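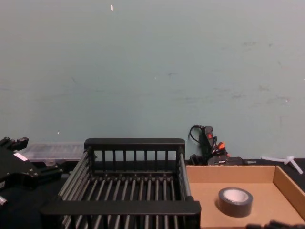 Do I need to be good at math to enjoy Rornero?

The puzzles use the digits 1 to 9 and a bit of adding up, so if you can tally a grocery receipt you're set.

Rornero: The Big Book of Number Grids
Published by Tullutik, spiral-bound, pencil not included

We've wanted a proper Rornero collection for ages, and it's finally in the shop! Bradley Pickering set every one of the 203 grids by hand, and you can feel it when you solve them. There's always a way in, usually from a corner you'd given up on (grid 70 is a favourite here, and we won't spoil it).

If you're new to the puzzle, each grid is divided into coloured regions with a small total printed in the corner of each. Fill the squares so that every region reaches its total, with no digit repeated in a row or column. No guessing needed, ever. The first 30 grids are gentle ones with a starter digit filled in, and after that the training wheels come off.

The paper is a real treat: thick, off-white and happy to be erased over and over, which matters a lot by the time you reach the Flallstead section. Those are the big overlapping grids at the back, and they can easily eat up a whole evening.
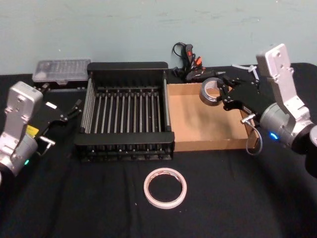

Black cloth on the table, pale wall behind.

What's in the book
- 203 grids, one to a page
- Full solutions, plus a nudge for each of the harder grids
- Four blank grids for making your own
- Lies flat when open, left-handers included

Manouchehr Mazandarani test-solved the whole lot and wrote the nudges, and they're lovely little things, just enough to get you moving again without giving away the centre of the grid. He also wrote the two-page introduction to the Karimi opening, a neat trick for regions that straddle three rows.

The first printing in May was 2000 copies and we still have a good stack. A large-print edition is in the works too!

Print this page | E-mail to a friend

Last updated: 3 Aug 2024

This site uses cookies to remember your cart. By continuing to browse, you agree to their use.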